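Shared kitchen opens at former Bachmann building in Nultdale

NULTDALE – A shared kitchen with a long white counter, a deep steel sink and a wall of lit yellow panels has opened on the ground floor of the former Bachmann building, giving tenants and neighborhood groups a place to cook and wash up under one roof.

The kitchen is open from 7 in the morning and can be booked by the hour. It replaces a pair of small break rooms that shared one sink and had no dishwasher, according to Mathias Hämmerli, who manages the building.

"People were carrying plates home in bags to wash them," Hämmerli said. "We had the plumbing for something better, so we used it."

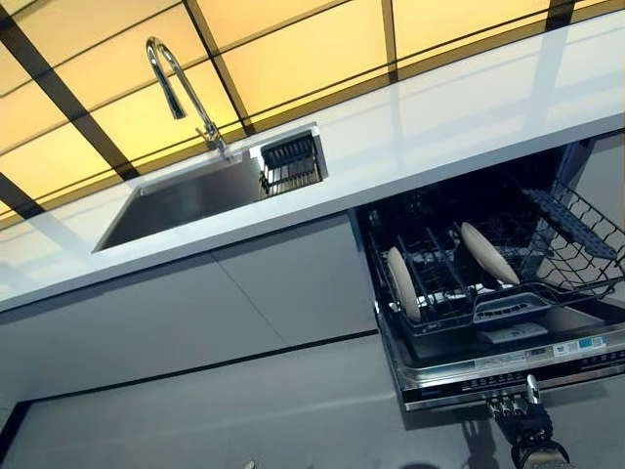
The sink, drain rack and dishwasher at the new Nultdale kitchen.

The dishwasher is built in under the counter, a short step from the sink. Users are asked to scrape plates first and stand them upright in the racks. The last group of the evening starts the machine, and the first group in the morning puts everything away.

Cabinet doors along the counter are plain and have no handles. Hämmerli said the old break rooms had knobs that worked loose every few months, and tenants asked for something simpler.

The panels behind the counter drew the most comment when the plans were shown to tenants in February. Some thought they would be too bright for early mornings. The color was changed from white to yellow after a trial, and the lights can be dimmed from a switch by the door.

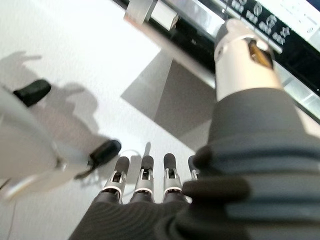 Hand to hand over the white work surface.

The building has 12 tenants, among them a language school and a bookbinder. Each gets a set number of free hours a month. Outside groups pay a fee, and a Wandeck parents' group has already booked the room for its monthly supper.

Hamisi Muriithi, who runs a cooking course under the name Cilteo, moved his classes over from a church basement in Wandeck. He said the length of the counter matters more to him than the equipment.

"In the old place we chopped in shifts," Muriithi said. "I can put the whole class along one side now and still see what everyone is doing." 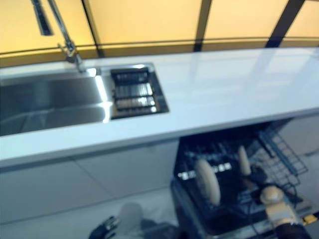 Muriithi has asked for a second cutting area and better hooks for aprons. Hämmerli said both requests would be looked at in the summer, once the building has a clearer idea of how often the room is used.

Tenants put $1,227 toward pots, knives and dishes – slightly more than the $1,000 they had aimed for. The remainder will go to replacing items as they break.

Groups that want to book can sign up on the sheet at the front desk or call the building office. Anyone using the kitchen for the first time is asked to come 15 minutes early to be shown the dishwasher and the light switch.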